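Chapter 4
Setting the Rules Before the First Run

Learning goals
After this chapter you should be able to write a test protocol for a pick-and-place task, say what must be fixed between trials and what may change, and report results so that another lab can repeat them.

4.1 Why a written protocol comes first
When the Onesholm group published its first grasping scores, two other labs tried to match them and failed. Olanrewaju Etim compared the three setups and found that each team had chosen its own objects and had laid them out by hand. The robots were never the main difference. A protocol settles such choices in writing before any trial is run.

A scene used for testing should mix shapes and surfaces. Clear plastic is hard for many depth sensors, leaves bend when touched, and a mug may be held by its rim or its handle. Objects that lie on their sides belong in the set too.

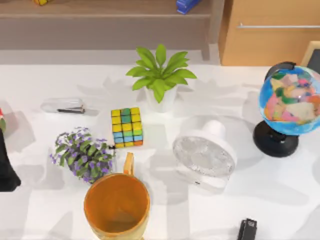

4.2 What the protocol must state
List every object by name and size. Record the starting pose of each one, and save the random seed if the scene is simulated. Run 100 trials per condition and report all of them, including those stopped early. Any change to the layout gets a new version number. Nadine Nimri's checklist, given in full at the end of the chapter, covers these points in 8 lines.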